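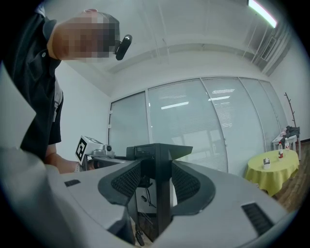 Lensa Wolde objected to the first draft of this talk that a hymnal is the wrong place to look for doctrine, as congregations sing what they know and skip what they do not. I take the point, and slide 2 sets the limits of the claim.

Slide 2. Scope
One denomination, one book, three printings. I am counting textual changes between printings. I make no claim about belief in the pews. Define "change": any altered word, dropped stanza or reassigned tune. Spelling and punctuation are left out.

Slide 3. Sources
The Tatulton printing is the base text. The Tefera printing drops the preface and renumbers everything after the Advent section, so numbers do not match across books. Use first lines, never numbers. Give the handout key now and wait for the copies to go around.

Slide 4. Results
214 altered lines between the first and second printings. 17 stanzas dropped outright, most of them on judgment. The third printing restores four. Read the two versions of the burial hymn aloud, old one first. Do not sing.

Slide 5. Who made the changes
The minute book names Dredura as the printer and says little about editors. Sunil Herath reads the initials in the margin of the proof copy as those of a single reviser. I see two hands. The capital T is formed differently after the Lent section, and the ink is darker. Show both pages side by side. Leave the question open.

Slide 6. Circulation
First printing: 1,788 copies, from the binder's invoice. Second printing: more than 1,000, from a letter which gives no exact figure. The third is unknown. If asked about surviving copies, say the survey covers parish libraries only and private copies were not searched.

Slide 7. The communion section
Slow down. "Table" replaces "altar" in every text but one. The exception is a translation, and the translator's widow held the rights. Her letter of November refuses any alteration. Quote the second paragraph only, the first is family business.

Slide 8. Objections
Meter explains part of the pattern. Several changes repair a bad stress and carry no doctrinal weight. These are marked M in the handout. Taking them out lowers the total but leaves the communion section as it stands.

Skip slide 9 if short of time. It is the Peltis tune index, and the same table is on the back of the handout.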